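4.2 Storage of household textiles

Of the 366 households that returned the storage form, 294 kept bed and table linen in a single place, usually a cupboard on the upper landing. The remainder divided it between two or more rooms. This was more common in Hullden, where the terraces were built without landing cupboards, than in Briltbridge, where most of the older houses still have them.

Respondents were asked how they decided what to keep. Wear was the reason given most often for throwing an item out, followed by a change of bed size. Few households discarded anything for lack of space, even in the smaller Hullden flats. Several wrote that towels past their best were moved to a lower shelf and used for cleaning, and we have counted these as kept. Poirier found the same practice in rural homes and treated such items as waste, so the two sets of results cannot be compared directly on this point.

Folding habits were recorded because they affect how much a shelf will hold. Most people folded flat items in the way they had learnt at home, and couples who had learnt different ways tended to settle on whichever suited the depth of the shelf. A flat, roughly rectangular bundle (Figure 6) was the usual form for smaller pieces in both towns. Rolling was mentioned mainly by people who stored towels in the bathroom. Fitted sheets were the item most often described as difficult, and many respondents put them away inside a pillowcase from the same set.

The forms were sent out in February, when spare blankets were likely to be in use, and the figures for blankets should be read as low. The Sukmont survey, which was carried out in summer, reported fuller cupboards. We return to this difference in section 5, together with the question of airing, which was left off the first version of the form and was answered only by the Hullden households.

Figure 6. A white cloth item folded into a flat bundle.
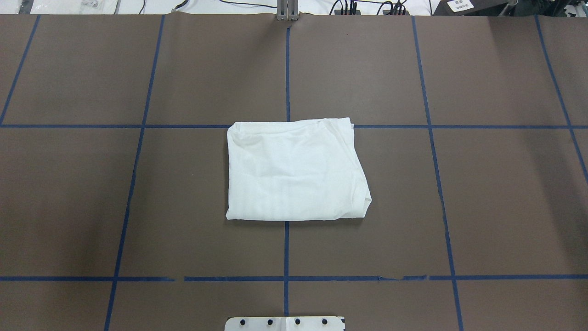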